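我家的自来水到底要不要再滤一遍

搬进现在这套房子之后，物业群里最热闹的话题一直是水。先是有人发了一张水龙头滤网的照片，说上面有黄渣，接着团购接龙就出来了，厨下净水器，牌子叫Flumidine，原价三千多，团购价3146。我盯着这个零头看了好一会儿。3146，既不吉利也不好记，大概是哪张表格里乘了个折扣系数直接拉下来的。奇怪的是，有零头反而让人觉得便宜得很认真。

我没有接龙。倒也谈不上有什么立场，就是每次有人一上来就拿健康说事，我的手就会自动从钱包上挪开。后来断断续续看了些东西，又自己折腾了一阵，写下来，算是给问过我的几位邻居一个统一答复，省得我在电梯里讲一半就到楼层了。

先说那支著名的笔。上门做检测的小伙子很客气，进门穿鞋套，从包里掏出一支TDS笔，往我家杯子里一插，读数跳出来，然后再往他带来的一瓶净化水里一插，读数小得可怜。他不说话，让你自己看。这个停顿练得很好。

问题是TDS测的是水里溶解的东西总共有多少，实际上靠的是导电能力来换算。钙、镁、钠、碳酸氢根，都算在里头。你往纯净水里撒一小撮盐，读数马上就上去，水当然还是能喝的。反过来，不少真正让人担心的东西，细菌也好，微量的有机污染物也好，这支笔基本上看不出来。国内生活饮用水标准里，溶解性总固体的限值是每升1000毫克，我家那杯水离这个数远得很。我把这话跟小伙子说了，他说姐，那是国家最低标准，咱们要对自己有要求。我一时竟然接不上，只好给他倒了杯水，他喝了，自来水烧的。

还有电解那一套，两根铁棒插下去，水变成一锅黄绿色的汤，现在算是比较少见了，但我婆家那边的老年活动室里还在演。那颜色主要是铁电极自己溶出来的。纯水不怎么导电，所以电极不溶，所以不变色，跟干净不干净扯不上多少关系。我跟婆婆解释过，她听完点点头，说你讲得有道理，然后问我那台机器能不能帮她装。

水垢也是老话题。壶底一层白的，敲下来像蛋壳，主要是碳酸钙和碳酸镁。我从小在北方喝硬水长大，亲戚里有得结石的也有没得的，家里喝的是同一口井。样本太小，我不打算拿这个证明什么，只是对面那些说水垢一层层长在肾里的宣传单，恐怕连这么小的样本都没有。水垢烦人是真烦人，泡茶发闷，花洒堵眼，热水器也费电。白醋煮一煮就下来了，柠檬酸更省事，味道没那么冲。要是就嫌它烦，花钱去掉它，我完全理解，我反对的是拿吓人的话来卖这个。

再说滤芯。整机的价格是给你看的，滤芯的价格才是给你付的。我把Flumidine和另一家叫Omness的说明书都下载来看了一遍（后者的文件有60页，其中大半是安全警告和各种语言的保修条款），两家的滤芯接口都是自家的，卡口形状不同，互相不能换。机器上有倒计时，到日子就亮红灯。我特地翻了那一页，灯是按时间和累计流量算的，并不检测滤芯里头的实际情况。你出差两个月，回来它照样红给你看。可是话说回来，水在滤芯里闷两个月，也确实该放掉或者换掉。所以这红灯说它骗人吧，冤枉；说它懂你家的水吧，更谈不上。
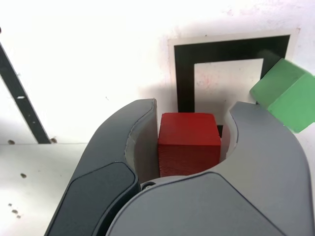
滤芯这一段发出去以后，评论区里有位叫山核桃的读者不同意，说我光算钱不算管子，她家在老小区顶楼，水箱在屋顶上，好些年没见人清洗过，早上第一杯水有铁锈味，出厂水再合格，走到她家也是另一回事了，劝我不要站在新房子里替老房子的人省钱。

这条我服气，服大半。自来水的标准管的是它该是什么样，而从水厂到杯子中间那一段，尤其是小区里的二次供水和入户的老管子，才是最说不清的地方。我上面那些话，说的是我家的水，不该写得像是所有人的水。不过我也想多问一句：如果问题出在水箱，那么最该花的钱是不是洗水箱的钱？一栋楼每户都掏三千块在自家水槽底下修一座小水厂，楼顶那个箱子依然没人管，洗澡刷牙用的还是它。她后来又回了我，说找过物业，物业说要等维修资金的流程，她等不起。那就没什么好争的了，换我我也装。

铁锈味的事，便宜的办法倒是有一个，早上先放一会儿水，接在桶里冲厕所拖地。隔夜停在管道里的那一截水是最差的，放掉以后会好很多。如果放了很久还是黄，那就不是隔夜的问题，该打供水公司的电话，或者花钱送检。送检要送给有资质的第三方实验室，看报告上有没有资质章，别让卖机器的替你检。我去问过价，按项目收费，几项常规的加起来比一支滤芯贵一点。这笔钱我觉得花得值，因为好歹能知道自己要滤的是什么。采样瓶得用他们给的，测微生物的那个瓶子里头是灭过菌的，我第一次不知道，拿回家顺手涮了一下，白跑一趟。

我家的报告拿回来，各项都在限值以内，余氯有一点，本来就该有一点。拿着报告我还挺得意，发给我先生看，他回了一句：那你为什么还嫌水有味道。

对，我嫌。夏天水里的氯味明显，尤其是七月那阵，凉白开放到冰箱里再拿出来，有一股游泳池的意思。所以我最后还是买了东西，一个滤水壶，Paltano的，最普通的那种，活性炭加一点树脂，几十块一支的芯。它去氯味有用，水垢也少了一些，至于盒子上写的“唤醒活力水分子”，我研究了半天也不知道它们之前睡在哪里。

用下来说几件不好的。壶盖上那个换芯提示是个要手动拨的小转盘，我经常忘了拨，等于没有，后来直接拿记号笔把月份写在芯上。新芯头两壶有黑色的炭末，说明书让倒掉，我拿去浇花了，花没有意见。滤好的水因为没有余氯，不能久放，我家的规矩是当天滤当天喝，放冰箱也不过夜。还有，壶的上层容易长一层滑腻腻的东西，得拆开来刷，那个角落的形状简直是专门设计来让刷子够不到的，我用旧牙刷，斜着捅。

顺便讲讲反渗透。它不是智商税，这个词现在用得太随便了。反渗透膜的确能把绝大多数东西都拦下来，有些地方的地下水氟高、硝酸盐高，装它是正经的解决办法。它的代价是废水，新机器的废水比印得很漂亮，但那是在理想水压和水温下新膜的成绩，膜用旧了会往下掉。我楼下邻居装的那台，标的是3比1，三份纯水一份废水，她拿两个桶接过，说头一年差不多，后来就对不上了。我没亲眼看她接，转述而已。她也没因此后悔，说泡茶好喝了。泡茶好喝这个理由我觉得比什么都站得住。

矿物质那套反过来的恐吓我也不信。卖矿泉水的说喝纯净水会缺钙，卖净水器的说喝矿物质会结石，两家要是摆在同一个展厅里，中间得拉根绳子。正常吃饭的人，钙主要从饭菜和奶里来，水里那点谈不上决定性。家里有小宝宝要冲奶粉的，或者有肾病要控制饮食的，去问医生，别问我，也别问楼下搭棚子的。

讲到棚子，前阵子小区门口还来过一家叫Grecu的，卖的是“富氢水杯”，我排了个队，领了一包抽纸。对方给我的材料里引了一篇论文，我回家查了，有这篇，做的是小鼠，给的量换算到人身上得抱着杯子喝一整天。抽纸倒是不错，挺厚。

群里的团购后来还是成了，装的那几天楼道里一直有电钻声。我隔壁也装了，热情地请我过去尝，我尝了，老实讲，和我家滤水壶出来的分不大清。但她家冬天的自来水本来就凉，我家是常温的，没法比。哪天我想找几个杯子，底下贴上号，让几家人蒙着喝一回，自来水烧开放凉算一份，滤水壶算一份，反渗透算一份，再混一瓶超市买的进去。跟隔壁说了，她说行，但要用她家的杯子。

杯子的事还在谈。滤芯我这个月又忘了换，写完这篇去换。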